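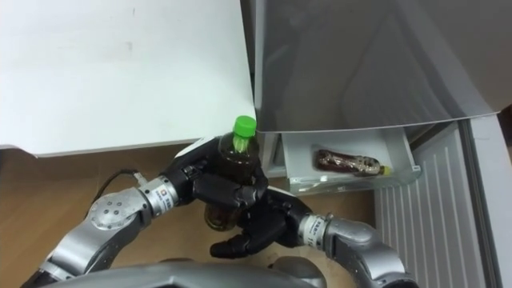

I have been making cold brewed tea every summer for years and I still get a little thrill when I open the fridge in the morning and see the jar has gone dark overnight. It's such a lazy way to make a drink! You put leaves in water, you go to bed, and by breakfast there it is. This June I decided to get serious about it (serious for me, anyway) and try all the black teas in my cupboard one after another, same jar, same water, same shelf of the fridge, and write down what I thought.

First, the method, since three people asked after my last post. I use 22 grams of leaf to a two-quart jar of cold water from the filter jug. Lid on, into the fridge after dinner, out again when I get up. I strain it through a fine sieve and then once more through a coffee filter if the tea is a dusty one. That's all. I don't squeeze the leaves, I did that for a whole summer and everything tasted like a pencil.

The thing I love most about cold brewing is how it changes teas you thought you knew. Hot water pulls everything out at once, the good and the harsh, and you have a few minutes to catch it. Cold water takes its time, and a lot of the bite stays behind in the leaf. Teas that I find a bit mean when they're hot come out round and sweet and almost like fruit.

Take the Murkitz breakfast blend. I've had a tin of it in the cupboard since the winter and I'd more or less given up on it, because hot it's so strong that I have to add milk and then I can't taste anything except milk. Cold, it was lovely! Malty, a bit like the crust of good bread, and I drank the whole jar in a day and a half. I'm on my second tin now and I haven't made a hot cup from it once.

The Adora Assam was the other way around. I adore it hot (sorry), and I had high hopes, but cold it went thin and a little flat. I tried it again with more leaf, and then again with a longer soak, going right through to the middle of the next afternoon. The long one was better. There was some honey in it that time. But for the price I'll keep that one for the kettle.

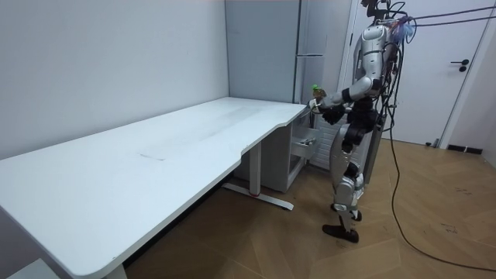 Then there's the smoky one, which I bought loose from the tea counter in Ultbridge and which came in a plain paper bag with nothing on it but the price. I was warned that smoky teas don't work cold. Well, I think they do! It smelled like a campfire the next morning, and I had it with a cheese sandwich on rye and mustard, and it was one of the best lunches I've had all year. I wouldn't want a whole jar, though. A small glass is plenty. My sister took one sip and handed it back to me without a word.

I should talk about sugar, as I know people feel strongly. I grew up on sweet tea, properly sweet, the kind my grandmother stirred together while the pot was still steaming. I don't sweeten the cold brewed kind at all now, and I didn't plan it that way, I just kept forgetting and then stopped missing it. If you do want it sweet, don't pour sugar straight in, it'll sit on the bottom like sand. Make a little syrup with equal parts sugar and water, let it cool, and keep it in the fridge door. A strip of lemon peel in the syrup is very nice. So is a slice of fresh ginger, but take it out after an hour or it gets hot enough to make you cough.

Lemon in the glass, yes. Lemon in the jar, no. I left half a sliced lemon in overnight once and the pith turned the whole thing bitter. Peach in the jar works, if the peaches are ripe and you eat them afterward (they taste of tea, it's wonderful). Mint goes in for the last hour only. Frozen raspberries in place of ice cubes are my current favorite, and they turn the bottom of the glass a beautiful murky pink.

And ice! Please make some tea ice cubes. Pour whatever is left at the end of a jar into a tray and freeze it, and your next glass won't go watery while you're sitting out on the step. I started doing this after a visit to Begoña Pacheco, who has a vegetable garden up behind Marín and gave me the best glass of iced tea I've ever had, out there among the beans at four in the afternoon. She used a green tea, quite a grassy one, with cubes of the same tea and one bay leaf. A bay leaf! I'd never have thought of it. I've tried it at home since and it's not quite the same, and I suspect the beans had something to do with it.

A few of you wanted to know how long a jar keeps. I drink mine within three days. On day four it's usually still fine but the brightness has gone, and if it looks cloudy or smells at all sour I pour it out and start over. Wash the jar properly between batches, including the rubber ring under the lid. I forgot the ring for most of last summer and wondered why every tea tasted a bit like the one before.

Still on my list: a Darjeeling that I've been saving, the end of a bag of roasted oolong, and maybe a second go at the smoky one mixed half and half with the Murkitz. I also want to try sparkling water instead of still. My first attempt fizzed up when I opened the lid and went all over the butter, so next time I'm going to fill the jar less and open it over the sink.

If you have a black tea you love cold, leave me the name in the comments. I've got room on the shelf again.

Recent posts

Rye bread, third try
The good sieve and the bad sieve
What to do with too much mint
Peaches, and how to wait for them
A rainy walk around Ultbridge
Ginger syrup two ways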